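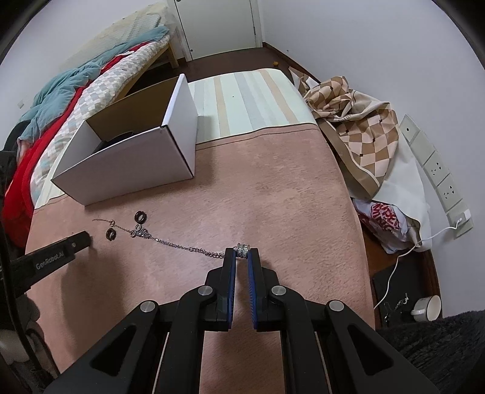

Girnedeo Bead & Jewellery Club – Reviews

Rallov bead reamer and crimping set
Reviewed by Bimla Rana
11/02/2021

Writing this on my lunch so excuse the state of it. Naveen wanted it up before the next order goes in.

Short version: pliers good, reamer ok, case rubbish. Buy it if you do a lot of crimping. Don't if you only restring the odd necklace, the cheap ones from the market will see you through.

What you get. Crimping pliers, round nose, flush cutters, a hand reamer with three tips, a bead stopper spring and a zip case. Mine came from Indby, 17 pounds with postage, took over a week. Selvanayagam on the high street have it too but they wanted more and only had the green handles.

Crimping pliers first as that's what most of you asked about. Nice and stiff out of the packet. Jaws meet properly all the way along – my old pair had a gap at the tip you could post a letter through. Two notches, back one to dent, front one to round it off. Standard. Does 2mm crimps lovely, nice neat little barrel every time. 1mm less so, they tend to skid out sideways and ping across the kitchen. Found one in the butter dish.

Handles are soft and a bit sticky when new, wore off after a few evenings. I've got small hands and they're fine. Naveen says too short for him, digs into his palm. So try a pair before you buy if you can, mine are in the club box, blue tape on them.

Round nose. Fine. Nothing to say realy. Tips are fine enough for small loops, not for tiny ones. They did mark my soft silver wire so wrap a bit of masking tape round if you mind that.

Cutters. Very sharp, very good, best thing in the set. Flush side is properly flush. Please don't use them on memory wire!! You will get a nick in the blade and that's that. I have done it with every pair I've ever owned and this time I bought a separate pair of hardware shop snips just for memory wire. Should have done it years ago.

Reamer. Hmm. Ok on glass and freshwater pearls if you keep it damp and go slow. Used it on a string of pearls where the thread wouldn't go through twice for knotting, got them all done over two evenings, sore thumb. The finest tip wobbles in the handle, had to put a scrap of paper in the collar to hold it. Not what you want when you're half way through a pearl. Diamond coating is still there on the middle tip, going a bit bald on the fine one already. No spares that I can find on the Indby site, which is annoying, would mean buying the whole set again.

Don't bother with it on metal charm beads. If the chain won't go through a charm the chain's too thick, get a thinner chain or one with a screw end. I tried it on one out of curiosity and just made a mess of the plating.

Bead stopper. It's a spring. Stops beads. Does the job, could do with two of them as I always want one on each end.

Case. Zip went on the second go. Elastic loops too loose so everything slides to the bottom and the cutters end up poking through teh corner. I keep mine in an old glasses case now, much better, fits all but the bead stopper.

Would I buy again? Yes for the pliers and cutters. At that price you're more or less paying for those and getting the rest thrown in. If Rallov sold the two on their own I'd say do that but they don't seem to.

Marks out of five: crimpers 4, round nose 3, cutters 5, reamer 2 and a half, case 0.

Naveen's putting the group order in end of next week – names on the sheet or message him, and say which colour handles or you get whatever comes. Money when you collect please.

Will do the knotting tool next, still haven't got the hang of it.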